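Notes on the Groltel tabletop starter kit, kept by Mirela Seixas. This is the README for the `groltel-review` folder. It covers what we paid for, what we got, and how to read the logs.

## What the kit is

Groltel sells a two-finger gripper, a mounting plate and a license for Travlow, its pick-and-place software. You supply the arm, the table and the patience. The brochure says "ready by lunch." It doesn't say which lunch.
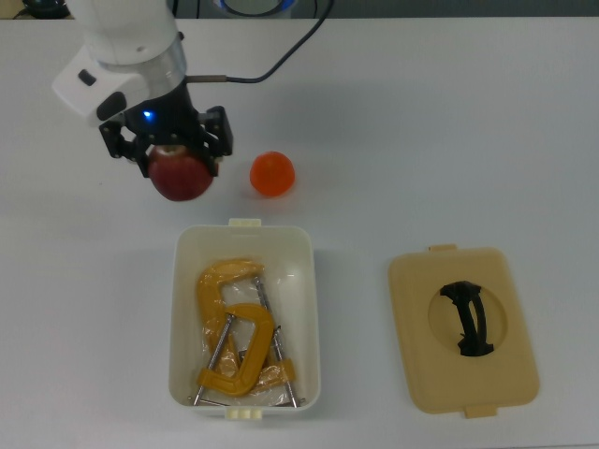
Travlow comes with a default grasp profile called `soft_round`, and I've used it for all the fruit trials. It closes slowly and leaves the fingers pressed lightly against both sides. With the apple in the jaws and the orange fruit right next to it on the table, you get a feel for how much elbow room the planner has to work with. The yellow C-clamps in the open box belong to a different profile, `odd_metal`, which Groltel labels "beta" in a very small font.

## What's in the folder

| File | Contents |
|---|---|
| `trials.csv` | 202 grasp attempts, one per row |
| `profiles/` | the 4 profiles Travlow ships with |
| `support.txt` | my emails with Groltel, lightly trimmed for tone |

Column `outcome` is `held`, `slipped` or `stopped`. The last one means Travlow raised a fault and wanted to talk about it. Rows with a blank `profile` are from April, before I found the setting.

## Setup complaints

- The installer wants 20 GB free and checks only after it has used it.
- Cable routing gets one sentence in the manual. Leave slack for the wrist.
- The license costs $3,000 a year. The Zalten adapter is extra.
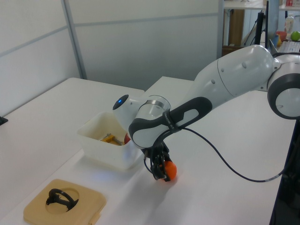 *Gripper closed on the orange ball, just above the table, bin to its left.*

## Would I buy it again?

The gripper, yes. Travlow, ask me after the next update. Iglesias, who signs for these things, has asked for a shorter answer and is getting this file.

## Known gaps

- No force readings. The export button is gray and stays gray.
- Lighting wasn't logged.
- `odd_metal` notes are unfinished; see `TODO.md`.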